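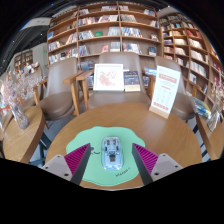

3.2 Arbeitsmittel und Ablageflächen in Gemeinschaftszonen

Abbildung 3: Runder Holztisch in einer Sitzzone mit Mauspad und transparenter Computermaus; dahinter gepolsterte Armlehnstühle, am hinteren Tischrand ein gerahmtes Blumenmotiv.

Die Erhebung umfasst 106 Tischflächen in 7 Gebäuden der Standorte Sidmont und Kirkeck. Erfasst wurden ausschließlich Tische, die nicht als Arbeitsplatz ausgewiesen sind, also Flächen in Foyers, Wartezonen und Aufenthaltsräumen. Schreibtische und Besprechungstische sind Gegenstand von Abschnitt 3.3 und bleiben außer Betracht. Als Belegung gilt jeder bewegliche Gegenstand, der zum Zeitpunkt der Begehung auf der Tischfläche lag oder stand. Fest verschraubte Leuchten und Steckdosenleisten wurden nicht aufgenommen.

Die insgesamt 177 verzeichneten Gegenstände wurden drei Klassen zugeordnet: Arbeitsmittel (A), Dekoration (D) und Information (I). Die Zuordnung richtet sich nach der Gestalt des Gegenstands und lässt den Ort unberücksichtigt; eine Computermaus fällt demnach auch dann in Klasse A, wenn kein Rechner auf dem Tisch steht. Mauspads werden als eigene Position geführt, auch wenn eine Maus auf ihnen liegt.

Abbildung 3 zeigt eine Mischbelegung der Klassen A und D. Das mintgrüne Mauspad weicht mit seiner unregelmäßig gewellten Kontur von der rechteckigen Grundform ab, die dem Kodierschema nach Huvska zugrunde liegt. Für solche Formen wurde die beanspruchte Fläche über das kleinste umschließende Rechteck bestimmt. Bei stark geschwungenen Rändern führt dies zu einer Überschätzung, die für den Vergleich der Zonen jedoch in Kauf genommen wurde. Aufgedruckte Motive, im abgebildeten Fall ein kleines Gesicht mit geschlossenen Augen, gingen nicht in die Klassifikation ein — ein Mauspad bleibt auch mit dekorativem Aufdruck Arbeitsmittel.

Gesondert zu behandeln waren transparente Gehäuse. Bei der Maus in Abbildung 3 sind durch die blassblaue Schale die Leiterplatte und der Bereich des Scrollrads erkennbar. Das Merkmal »Gehäusefarbe« ist in diesen Fällen nur eingeschränkt aussagekräftig, da sichtbare Innenteile und Untergrund den Farbeindruck mitbestimmen. Es wurde deshalb der Wert »transparent« vergeben und eine Tönung, soweit vorhanden, im Bemerkungsfeld notiert.

Gerahmte Bilder wurden nur dann gezählt, wenn sie auf der Tischfläche selbst standen; Wandbilder blieben unberücksichtigt. Aufsteller neben einem Tisch gehören zur Raumausstattung und wurden dort unter Klasse I geführt. Die Bestuhlung wurde nach Polsterung, Armlehnen und Ausrichtung zum Tisch kodiert, wobei das Bezugsmaterial ohne Materialprüfung nach dem Augenschein eingetragen wurde (»lederartig«, »textil«, »sonstige«).

Für 101 der 106 Tische lagen vollständige Angaben zu Belegung und Bestuhlung vor. Die übrigen Tische stammen sämtlich aus dem Foyer in Kirkeck, das während der Begehung im November umgeräumt wurde. Sie gehen in die Auswertung der Tischformen ein, nicht aber in die Berechnung der Belegungsdichte. Für diese wurde das Verfahren von Yeom in der Fassung für runde Platten verwendet; die Randzone wird dabei getrennt von der Tischmitte ausgewiesen.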